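Comparing Country Profiles: Land Use, Income and Emissions in Published Statistical Tables

Student project report
Author: Delali Amoah
Submitted: 22/12/2020

1. Purpose

The project examined whether the figures given in short country profiles can be compared with one another without further work. Profiles of this type usually list income per head, external debt, forest area, birth rate and emissions per head in one block. The reader is seldom told which year each figure belongs to. The report deals with the effect of mixed years and mixed units on a simple ranking of countries.

2. Material

A set of 70 profiles was collected in July from pages that are open to the public. Each profile was copied into a spreadsheet, one row per country and one column per indicator. There were 14 indicators in the first version of the sheet. Four were removed at an early stage: the wording differed so much between pages that the values could not be placed in one column. The sheet was named Ellow and is referred to by that name below.

Country names were entered in their common English form. Where a profile used an older name, the older name was kept in a notes column. Territories without their own income figure were left in the sheet but were not ranked.

3. Method

All areas were converted to square kilometres and all money values to United States dollars as stated in the profile. No correction was made for inflation. Decimal commas were changed to decimal points by hand, and each changed cell was checked a second time on a later day.

The ranking was done in three ways. The first used the figures as printed. The second used only figures for which a year was given. The third replaced forest area with forest area as a share of total land area, which removes most of the advantage of large countries. Ties were given the same rank, and the next rank was skipped.
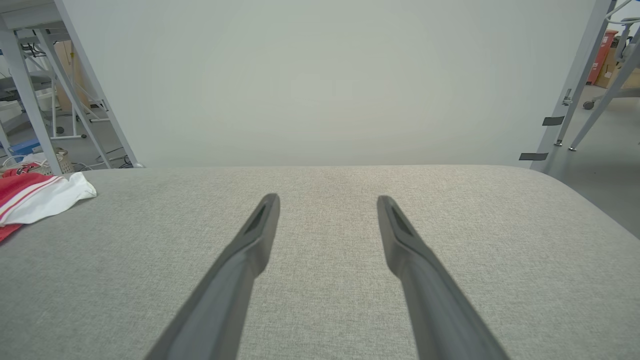 Figure 1. Light grey woven fabric surface, with two gripper fingers.

Missing values were treated as missing and not as zero. This matters for external debt, where an empty field may mean either that there is no debt or that no figure was reported. The method of marking gaps follows the one set out in the course notes by Yalçınkaya, with a single code for both cases.

4. Results

The order of countries by income per head was much the same in the first and second rankings. The order by emissions per head changed more, mainly in the middle of the table, where the values lie close together and a difference in the second decimal place moves a country several ranks.

Forest area gave the largest change. Several small countries with dense tree cover moved from the lower part of the table to the upper part once the share of land was used. Large dry countries moved the other way. Birth rate was the least reliable column. Some profiles gave births per woman and others births per thousand inhabitants, under the same heading.

5. Sources of error

Copying errors cannot be ruled out. Rounding was not uniform: some pages gave whole numbers and others two decimals. Population totals were taken from the same profile as the indicator where possible, but the year of the total was often absent. The dollar values also depend on the exchange rate chosen by each publisher.

6. Further work

A column for the year of each figure should be added to Ellow before any new profiles are entered. Birth rate should be split into two columns. The notes column is to be checked against the list of former country names, and the four indicators removed in section 2 can then be looked at again.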